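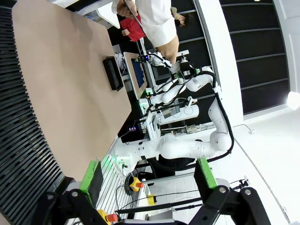
Wrist camera view, arm 1, second arm opposite – attached by Rattana Rojanasak

Hi Kalevi, me again about the Makori two-arm kit! The trial's going well apart from the grip fault. Arm 1 closes fine, then throws "grip lost" after 8 seconds or so and opens by itself. I've reseated the finger pads, restarted the controller and put the force limit back to 2000 like your guide says (it had crept up to over 3000, no idea how). Same again on 12 tries.

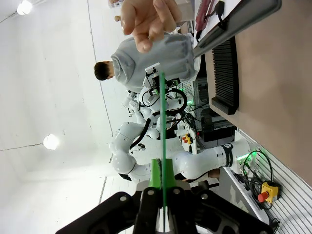
Anong reckons it's the firmware, as the other arm is still on the May version and never does it – could you send me that one to try? We've got the kit until Fri 12 February and I'd love to keep it.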